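Skerkholm (robot arm)

Skerkholm is a small robot arm designed for building at home or in a shared workshop. It was begun by Nabil Matar in the Dundulberg workshop and is now developed by him together with Britt-Marie Sundqvist. The arm is used mostly for practice in picking up and moving light household things. It is named after the island where Matar spent his summers as a student.

Design

The structure of the arm consists of printed plastic parts joined with screws. The builder prints the parts in black, although the color has no influence on the function. Each joint holds one servo motor, and the motors are connected in a chain by a single cable. The gripper has 2 fingers and can be removed from the wrist with 4 screws. This solution was chosen after the first gripper, called Fjeld, broke several times at the same place — the bracket between the wrist and the left finger.

The control program runs on an ordinary laptop. An early version kept the motor settings in a separate file for every joint, and builders often mixed them up. Sundqvist replaced these with one common file in November, and the old format is no longer read by the program.

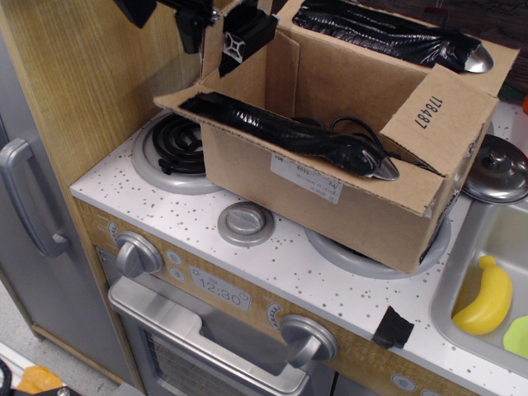
Testing

A toy kitchen serves as the usual test place in Dundulberg. Its countertop is low, so the arm can reach it from a simple stand, and the knobs and the oven handle are large enough for the gripper. Toy food is used for the first exercises. Objects with a shiny surface are considered more difficult, as the fingers slide on them easily, and for this reason many builders glue thin rubber on the fingertips.

A full test series has 200 attempts. The results are written by hand in a notebook and later copied to the shared table, which contains around 1,000 attempts from all builders.

Variants

Paduvness is a longer variant with a stronger shoulder motor. It needs a heavier base and is less common in homes. The two variants use the same gripper, but the settings file must be adjusted before the first start.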